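双腕アームで小物の仕分けをしたいのですが、袋物だけうまくつかめません

Bernice Mensah

自宅の木の作業机で白いアームを2本、向かい合わせに動かしています。制御はGumeroで、左の手首にはカメラらしきモジュールが付いています。やりたいのは、机の真ん中に置いた薬箱の中身みたいな小物を横のグレーのメッシュかごに入れること、それだけなんです!箱物や硬い筒はだいたい取れるのに、平たいパウチの上に小袋が重なると、指が上を滑るか2つまとめて持ち上げるかのどちらかになります。グリッパーの閉じ幅の指令値は424から400まで詰めてみましたが変化なし。同じような構成で動かしている方、どうしていますか?

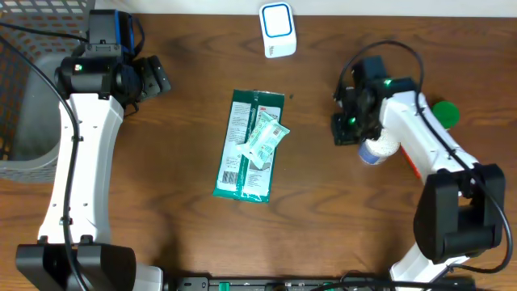

最終更新:6月 21:40

書き忘れていたので追記します。つかみに行く向きは左右とも真横からです。上から降ろす動きも試したのですが、ケーブルが突っ張りそうで怖くてやめました。指先は買ったときの黒いやつのままです。

Busari

うちも袋で散々やりました(笑)。閉じ幅より先に高さを見たほうがいいです。平たいものは指が天板すれすれまで下りないと縁をすくえないので、机に薄いスポンジシートを敷いて、指先が少し沈むくらいまで下げてみてください。うちはこれでかなり取れるようになりました。あと指先に滑り止めテープ。ホームセンターの安いので十分です。

それと、重なったものをいきなりつかませないこと。片方のアームで下のパウチを押さえて、もう片方で上の小袋をつまむ、と順番を決めてしまうと楽ですよ。せっかく2本あるんだし。

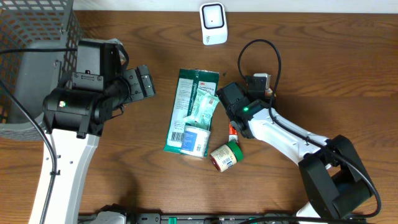
押さえる側は力を入れすぎるとパウチごとずれるので、指を閉じたまま先で軽く触れる程度にしています。ケーブルの件は、手首の上で輪に余裕を持たせてから根元側で留めれば、上からの動きでもそんなに引っ張られないはず。最初は速度をうんと落として、手で電源を切れる位置にいてくださいね。

Annan

学習でやってるならデータ足りないだけでは。自分は730回分で全然だめ、1,360回でやっと袋もいけました。置き方は毎回変えること。

Bernice Mensah

お二人ともありがとうございます!スポンジシートは余りがあるので今夜敷いてみます。押さえ役を決めるのは考えてもいませんでした。データはまだそんなに取れていないので、高さを直してから取り直します。

お問い合わせ | © Baketti ものづくり相談室 | ページの先頭へ戻る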